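Speaker notes: What roaming still costs, and where the money goes
Saturday session, 11 minutes plus questions

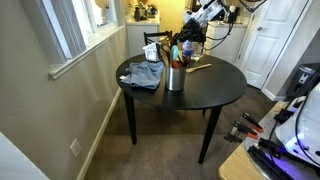 Iwona Sobczak wrote back after the draft went out that the talk blames the carriers for everything and lets the resellers off. She wants the wholesale rate shown first.

Fair point. Start with wholesale, then retail.

Slide 2. Lakudis buys data from Farías by the megabyte and sells it by the day. Say this slowly. The customer pays for the day even if the phone only checks mail once.

Slide 3. My own survey. 281 people answered. 66 of them had been charged for a day they didn't know they had started. Don't call it a scientific sample. It was a form on the Ilau mailing list.

Slide 4. The big bill. One reader left automatic updates on during a ferry crossing and came home to a charge of $2,890. The phone had picked up the ship's own network, and the day pass didn't cover it. Pause here, people usually have a story of their own. Take one, then move on.

Slide 5. What Mutex does differently. It sends a text before the first charge and waits for a yes. Mention that the text itself is free. Mention too that Mutex has poor coverage outside the cities, so it isn't the answer for everybody.

Slide 6. Settings to change before a trip. Roaming off, updates on Wi-Fi only, voicemail forwarding off. Ask who has done the voicemail one. Missed calls can be billed twice if they bounce back home.

If time is short, skip slide 5 and go straight to settings.

Questions likely: eSIMs, ships, how to dispute a bill. The dispute letter is on the handout, page 2.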